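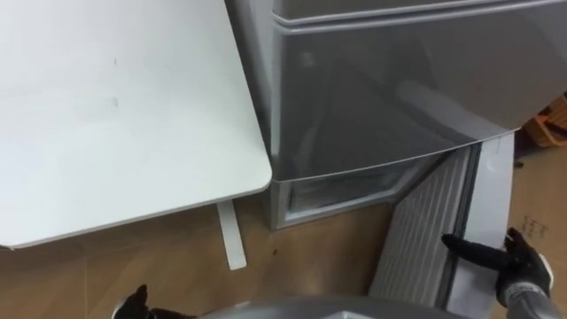

How long should a new refrigerator stand before food goes in?
Leave it to run empty for at least two hours, or overnight if it was moved on its side.

Section 4. Loading the Kenov 702 for the first time

1. Wash the shelves and drawers with warm water and a little dish soap. Dry them before they go back in.

2. Check that the refrigerator stands level. Turn the front feet until a door left half open stays where it is.

3. Set the dial to 2. Do not change it again on the first day.

4. Put heavy items on the lowest glass shelf and leave a gap at the back wall – air has to move behind the food.

Note: The bottom drawer holds up to 40 ounces of leafy vegetables. Keep fruit in a separate bag.
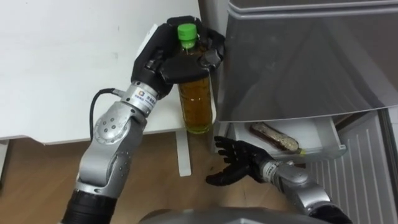

5. Drinks belong in the door rack, with the tallest ones nearest the hinge. Tighten every cap before loading, as the rack tips slightly when the door swings. A clear plastic bottle with a screw cap, like the green-capped one with the amber-brown drink, should go in upright. Opened bottles must not be laid flat on a shelf.

6. Close the upper door first, then the lower one. Press along the full length of each seal with your palm.

Caution: Do not hang bags or towels on the open door. The hinge is not made to carry extra weight.

Caution: Do not put glass bottles of soda in the freezer. They can burst.

Note: The compressor may run for long periods on the first day, mostly in warm rooms. If it is still running without a break after two days, call the Dotine service desk in Cletdale and give the model number from the label inside the door.

Text revised 08/03/2026 by Getachew Berhe. Cleaning and defrosting are covered in Section 5.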